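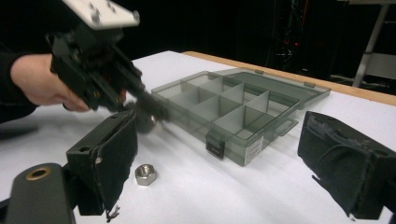

Progress report to the Parnbridge Fund
Carus project: small-parts sorting and general tidying
Reporting period ending November

Summary

You asked us, when you renewed the grant, to say plainly whether a machine can yet do the dull jobs at the back of a hardware shop. The short answer is that it can do some of them, some of the time, at a speed that would get a Saturday lad sent home. The longer answer takes up the rest of this report, and we have tried to keep it shorter than the last one, which we understand was used to prop open a window.

What we said we would do

The plan had three jobs in it. The first was sorting mixed nuts and washers into a divided organiser box. The second was folding tea towels. The third was wiping down a counter without removing anything that was on it at the start. All three were chosen after a visit to the Caltcombe shop, where the staff were asked which tasks they would gladly hand over. Their list was long and included several customers.

Sorting

This is where most of the money went and where we have most to show. Demonstrations are now done with hand-held grippers, so a person performs the job with the same sort of fingers the machine has and quickly learns some sympathy for it. People who can sort a handful of nuts in the time it takes to boil a kettle become slow and thoughtful. One of our best demonstrators described it as doing up a coat in oven gloves.

We collected 287 usable demonstrations against a target of 500. The shortfall is ours. We had allowed for tired hands and had not allowed for how often a nut would roll off and need looking for. A strip of edging has been ordered for the table.

Trained on what we have, the Carus arm was given trays of 13 mixed parts. On its best tray it put 9 of them in the right compartment. The remaining four were divided between the wrong compartment and the floor. It has a firm preference for the compartments nearest to it, and will post a large nut into a small-washer slot with every sign of satisfaction.

Picking up is no longer the main trouble. A nut lying with its hole upwards is fairly easy prey. Washers are another matter, being thin and flat and in no hurry to be lifted. Letting go is also harder than we had budgeted for: small parts cling to a soft finger pad, and the arm moves off believing it has delivered.

The clear plastic partitions cause grief as well. They catch the light at the top and more or less vanish lower down, and the arm treats them as a matter of opinion. We tried marking the top edges with tape. Results improved, and the shop pointed out that it has no intention of taping its boxes.

Tea towels

The machine can fold a tea towel in half if the towel is square to the table, unwrinkled, and placed there by someone who could have folded it. We have left this job alone since the summer and propose to go on doing so until sorting is sound.

Wiping

Better than expected. The arm wipes a bare counter well and does not get bored in the corners. With objects on the counter it still pushes them ahead of the cloth like a snowplough. The Caltcombe staff saw this at their open afternoon and said they had worked with people who did the same.

Equipment

The foam on the gripper fingers wears badly. Metal edges chew it, and after a few weeks the pads are scuffed and torn and grip differently from new ones, so early and late demonstrations do not quite agree with each other. We are trying a tougher pad from Shih and will change pads on a fixed schedule, writing down when, a habit we should have started sooner.

Spending

We are inside the budget for equipment and slightly over on demonstrators' hours. We ask to move the unspent travel money across to cover it. There has been very little travel, the table being downstairs.

Next period

Finish the remaining demonstrations, with more washers and fewer of the big obliging nuts. Repeat the tray tests with unmarked boxes under the shop's own lighting. Put a check after each release so the arm looks at its fingers before setting off.

We would not advise the shop to change its staffing on the strength of anything above. A further report will follow in the spring, with the tray results for the new pads attached.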